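About Okier

Okier is a toy and puzzle library. We lend games, puzzles and small toys to households, schools and waiting rooms, and we take them back, check them, sort them and lend them out again. We have been doing this for 8 years, the last three of them at Grarnmont, where we have one long room for the shelves and a smaller carpeted room for sorting.

The library started with a single shelf of board games left over from a school fair. Today the catalogue has 2392 items in it, from baby rattles to thousand-piece jigsaws. Borrowing is by yearly membership. A household can have up to 10 items out at a time and keep them for four weeks. Schools and nurseries can have them for a term.

What we lend

The shelves are arranged by type: board games, card games, jigsaws, building sets, wooden toys, and what we call hand puzzles. That last group covers anything you solve by turning, sliding or pulling apart. It is the smallest section and the one with the longest waiting list. Most items carry a number and a card saying how many pieces there should be. If the card and the contents don't match when you get home, tell us before you start playing and we will put a note on the record.

How returns are sorted

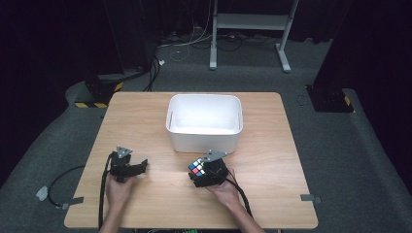 Sorting takes up more of our time than anything else we do. Everything that comes back is dealt with at a table, one item at a time, and goes into a bin according to what has to happen to it next. We like to begin a round with the bin empty and nothing else on the table, so a colour cube like the Rubik's cube gets looked at by itself before it joins anything. Cubes are turned a few times on each side. If a sticker is lifting or a layer catches, the cube goes to repairs. If it turns freely it is wiped and goes back to the hand puzzles. We don't solve them first — borrowers told us they would sooner have them mixed up.

Jigsaws are counted by weight, using a kitchen scale and a note of what the full set weighed when it was new. Board games are checked against the card. Soft toys are washed at 30 degrees and dried flat. Missing pieces are written on the lid until they turn up, and a fair number do, usually under somebody's sofa. Please post them back to us in an ordinary envelope.

The bins

For the first few years we sorted into cardboard boxes. They were free and they didn't last. Corners went soft, small parts slid under the flaps, and a box that had been near the sink was no use afterwards. We changed over to plastic bins supplied by Jisau, and all new ones are the same pattern so that the labels and shelf spacing stay the same.

White was chosen after some discussion. Small parts show up against it, and so does dirt, and that means the bins themselves get washed more often than the boxes ever were. Rounded corners are easier to wipe out than square ones. We also wanted handles you can get your fingers through, as a bin full of wooden blocks is heavy. Even so, a little thing at the bottom can be missed from where you are sitting, and the rule is to tip the bin towards you and look in before it goes back on the stack.

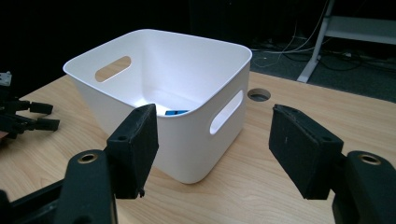

Dabbas Primary, which borrows a full set of construction toys each term, wrote to us that the children now do the same with their own trays at tidying time, and that they have stopped losing the small wheels. They also asked for lids. We have ordered lids for the school loans and will see how they get on before buying any for the room here.

Repairs and things we can't lend

Repairs are done in batches once a month. We glue, re-sticker, re-string and replace dice. Toys with loose magnets, button batteries without a screwed cover, or splits in the wood are taken out of the catalogue and are not lent again. Incomplete jigsaws are sold for a small sum at the door, with the number of missing pieces marked.

Joining and giving

Last year we made 1324 loans. Household membership can be taken out at the desk or by post, and you will need something showing your address. We are glad of donated games in working order, and hand puzzles most of all. Please don't leave bags outside when we are shut — the porch is not as dry as it looks.

Page last updated Oct 14, 2018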